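Why Did the Robot Drop My Stapler?
A robot story for kids who like to know what went wrong

Hi! I work with a robot arm named Rallik. My job sounds like a game, and some days it really is one. I fill a big grey bin with odd stuff, and Rallik has to reach in, pick things up one at a time, and set them down somewhere else. Easy, right? You could do it with your eyes closed. Rallik finds it very, very hard.

Today I want to tell you about the week Rallik kept dropping things. It was a bad week for staplers.

First you need to know how Rallik holds on. You have fingers. Lots of robots don't! Rallik uses suction, the same trick you use when you suck on a straw and stick the end to a piece of paper. Try it. Keep sucking and the paper stays up. Stop, and the paper falls down. A pump pulls air through a hose, and as long as no air sneaks in, the thing hangs on.

Can you guess what went wrong yet?

On Monday Rallik picked up a small carton, lifted it, started to swing it over the side of the bin, and plop. Down it went. We tried again and it was fine. Then we tried something heavier and plop, down it went too. The strange part was that it only happened on one side of the bin. On the other side Rallik was perfect, every single time.

I blamed the carton. Then I blamed the dust on the carton. I wiped everything in that bin with a cloth (the bumpy purple thing took forever) and started over, feeling very smart.

Plop.
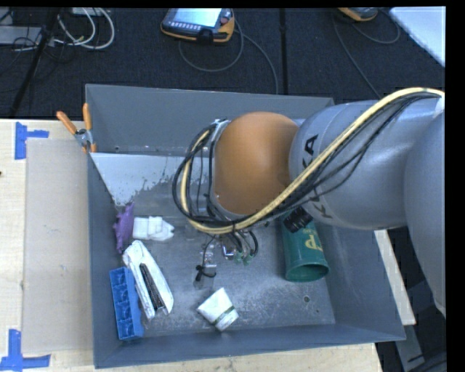 Eamon Foley wondered if I had been looking at the wrong end of the problem. A grip can be lost anywhere between the pump and the thing being held, he said, so why was I only checking the last inch? He told me to forget the bin for a while and follow the air.

So I did. I turned the pump on, kept the arm still, and followed the hose with my ear, slowly, the whole way along. Nothing. Then I had Rallik turn its wrist toward the bad side, stopped it there, and listened again. Ssssssss!

There was a crack in the hose, about as long as a grain of rice. When the arm was straight the crack stayed squeezed shut. When the wrist turned, the hose bent, the crack opened up like a tiny mouth, and air rushed in. No more suction, no more grip.

The hose had bent in that same spot every time the wrist turned. I looked it up in our log, and Rallik had done 3000 picks on that hose. Bend a paper clip back and forth and you'll see the same kind of thing happen, only a lot faster.

Now for the safety part, and I mean this one. You can't just stick your head next to a robot arm to hear a hiss. An arm like Rallik is strong and it doesn't know you are there. Before I went near it I pressed the big stop button, which keeps the arm from moving. On our setup the pump runs on its own switch, so I could still listen for the leak. Every time I wanted Rallik in a new position I stepped back first, moved it, and pressed stop again. It was slow and boring and I did it anyway.

We put on a new hose and gave it more slack so it doesn't bend so sharply. We also taught Rallik to check its own suction. If the grip gets weak now, it lowers the thing back down and waits for me. Before, it just carried on as if it were still holding something, waving nothing at all through the air and setting it down very carefully.

Want to try being the robot? Take a bendy straw and ask a grown-up to poke a tiny pinhole in the bendy part. Pick up a scrap of paper with it. Now bend the straw different ways and see where your grip gets worse. Then put your finger over the hole and try again!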